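Aleatorizar texturas durante el entrenamiento: primeros resultados de Wivix en agarre de objetos pequeños

El grupo de manipulación de Clamard ha cerrado la primera ronda de pruebas de Wivix, el método de entrenamiento en simulación que presentamos en el boletín de agosto. Resumimos el procedimiento, los resultados y lo que queda pendiente.

Wivix parte de una política de agarre entrenada por imitación sobre demostraciones generadas por completo en simulación. La entrada es la imagen de una cámara solidaria a la muñeca; la salida, un incremento de posición y orientación de la pinza y una orden de apertura. No se usa mapa de profundidad. La novedad respecto a la versión anterior, Grikuvia, está en el tratamiento del fondo: en cada episodio se sustituyen los materiales de las superficies y se recoloca un conjunto de objetos ajenos a la tarea, de modo que la política no pueda apoyarse en un color o un borde fijos para localizar el objetivo.

El conjunto de entrenamiento contiene 1000 episodios, repartidos entre 16 disposiciones de mesa. La evaluación se hizo con 100 episodios reservados, con combinaciones de materiales que no aparecen en el entrenamiento. Cada episodio se limita a 600 pasos de control; si al agotarlos el objeto no está sujeto y separado de la superficie, se cuenta como fallo.

Con Grikuvia, la política completó 58 de los 100 episodios de evaluación. Con Wivix completó 81. La mejora se concentra en los fondos de alto contraste, mármol y madera veteada sobre todo, donde la versión anterior confundía con frecuencia una veta clara con el contorno del objeto. En superficies lisas la diferencia entre ambas es pequeña y no la consideramos concluyente.

El caso más difícil sigue siendo la oclusión por la propia pinza. Cuando el objeto queda bajo en el campo de visión, el cuerpo de la pinza tapa buena parte de él y la política debe estimar el centro a partir de un arco visible. Grikuvia tendía a cerrar los dedos antes de tiempo en esa situación. Wivix recibe también las últimas imágenes del acercamiento y mantiene la estimación anterior mientras la nueva sea poco fiable. 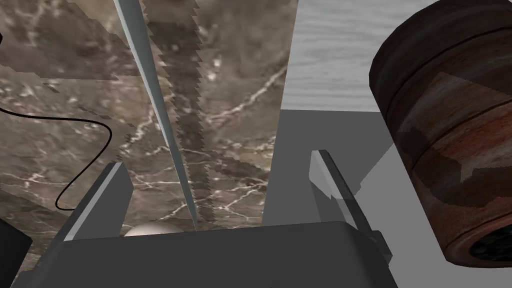
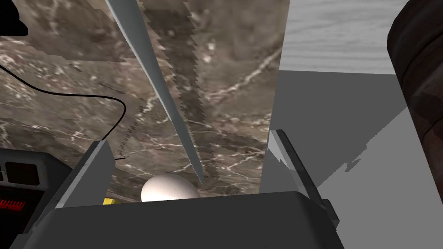 Cámara de muñeca en simulación: esfera blanca entre los dedos abiertos, con el cuerpo de la pinza ocultándola en parte, sobre fondo de mármol veteado.

Nhàn Mạch objeta que el diseño no permite atribuir la mejora a la aleatorización. Entre Grikuvia y Wivix cambian dos cosas, el tratamiento de materiales y el historial de imágenes, y la comparación publicada las mezcla. Pide una ablación con las cuatro combinaciones y los mismos episodios reservados, y añade que un único entrenamiento por método deja sin medir la varianza entre semillas – con 100 episodios, dice, una parte de esos 23 puntos podría venir de ahí.

La observación es correcta y la ablación está en cola. Hay un dato parcial: una variante de Wivix sin historial, entrenada con la misma semilla, completó 74 episodios. Indica que la aleatorización explica la mayor parte de la diferencia, pero no sustituye a la tabla completa. Las repeticiones con otras semillas se lanzarán después, en cuanto quede libre el nodo que ahora ocupa el barrido de parámetros de contacto.

De los 19 fallos de Wivix, 11 corresponden a cierres descentrados en los que el objeto se desplaza al primer contacto. Otros cinco son episodios agotados por tiempo, con la pinza oscilando sobre el objetivo sin llegar a cerrar. Los tres restantes son colisiones con objetos ajenos a la tarea durante el descenso. Liên Hứa está revisando los cierres descentrados para separar los errores de percepción de los debidos al modelo de fricción, que en objetos esféricos resulta muy sensible al coeficiente elegido.

Todavía no hay resultados en robot físico. La transferencia se probará en la celda Lüthi con la misma política y sin ajuste adicional. Se mantendrán el límite de pasos y el criterio de éxito, aunque el número de episodios será menor por el tiempo de recolocación manual.

Los archivos de configuración y los registros de los 100 episodios de evaluación están en el repositorio interno, carpeta wivix/eval. Quien quiera reproducir la tabla debe usar la rama de evaluación; la principal ya incluye cambios en el muestreo de materiales. La próxima reunión de seguimiento es el viernes a las 10:30, en la sala habitual.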